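Folding a Towel on a Bed With Two Teleoperated Arms

Final project report, Robotics Lab Course
Sena Dogbe and Kwabena Dogbe

1. Background

Most towel folding work we read for the course was done on a flat table with a plain cloth. We wanted to see how much of it carries over to a bed. A bed gives under the gripper, the cover has its own wrinkles, and the arms have to reach in from one side. Our question was narrow: if a policy is trained only on demonstrations from a person driving the arms, does it do better with the wrist cameras included, or is the head camera enough?

We called the project Caston. The training code is a modified version of Prutel, the imitation learning package used in the course, and the recording script is our own and is named Bawa. Everything ran on one desktop computer.

2. Task

The towel starts spread out lengthwise on the bed, with one short end near the wall and the other at the arms. The robot has to take both near corners, lift them, carry them toward the wall and lay them down so that the towel is folded once across. We did not ask for a second fold. A trial counts as a success if both corners are released past the middle of the towel and the folded edge is reasonably straight. Kwabena judged the trials from the recordings without knowing which policy had been running.

We picked a patterned towel on purpose. With a plain one, the head camera loses track of which part of the cloth has moved once it starts to bunch up. The bright shapes make it easier to tell, at least for a person looking at the video, and we expected the same for the network. The cover underneath is quilted and pale, so the long edge of the towel shows up well against it.

The view at the wrist is much closer. The fingers take up a large part of the image, and in many frames only one edge of the cloth is visible. 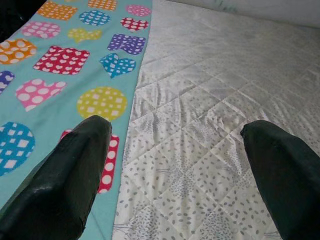
Figure 1. Wrist camera view with the gripper open at the edge between the patterned cloth and the quilted cover.

3. Collecting demonstrations

Demonstrations were recorded by teleoperation. The operator uses two handheld controllers, one for each arm, and closes a gripper by squeezing the trigger on that side. We both took turns operating. Sena had used the controllers in an earlier class and was faster at the start, but the difference was small by the end of the first afternoon.

We recorded 81 demonstrations that we kept. Some others were thrown out, mostly because a controller lost tracking or because the gripper pinched the quilted cover together with the towel. That second problem was the most common one. The cover is soft and folds up easily, so if the fingers come down too far they pick up both layers, and the whole bed cover starts to move. After the first session we agreed on a rule for the operator: come in low and from the side, touch the cover lightly, slide under the edge, then close.

Between demonstrations the towel was put back by hand. We moved it a little each time and turned it slightly, but kept it roughly along the middle of the bed. We did not tape down the cover or smooth it out fully between runs. Some wrinkles stayed in it, and we left them there so the data would include them.

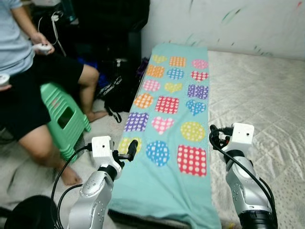

Operator position turned out to matter more than we had planned for. At first we stood behind the arms, which put the controls in line with the grippers but made it hard to see the near corners. Sitting beside the bed gave a better line of sight to the fingertips. The cost was that "forward" for the hand was no longer forward for the arm, and we had to add a rotation in Bawa to correct for it. Demonstrations recorded before that change were not used.

4. Training

We trained two policies on the same data. Policy A received the head camera and both wrist cameras. Policy B received only the head camera. All other settings were the same, and both also received the joint positions. Images were scaled down before training, with small random changes in brightness. We used the default network from Prutel and did not tune it, apart from a shorter action chunk, which made the lift less jerky for both policies.

5. Results

Each policy was run nine times, with the towel placed in the same set of starting positions. Policy A succeeded in five of its trials. Policy B succeeded in three.

The gap is small and the number of trials is low, so we do not claim much from it. The failures are more useful. Policy B usually reached the right area but closed too high and missed the cloth, or went too deep and took the cover with it. Policy A missed less often at the grasp. Its failures came later, when one corner slipped out during the carry and the arm kept moving as if it was still holding it. Neither policy went back for a dropped corner. Our demonstrations contain almost no recoveries, and this is probably the reason.

6. Limits and next steps

We used one towel, one bed and two operators. We do not know how either policy would handle a plain towel. The Grarnalik group in our section has offered to share their striped cloths, and we would like to test on those in June.

The first thing we would change is the data. We would record demonstrations that begin with one corner already dropped, and train Policy A again with those added. We would also log gripper opening width, which Bawa currently saves only as open or closed.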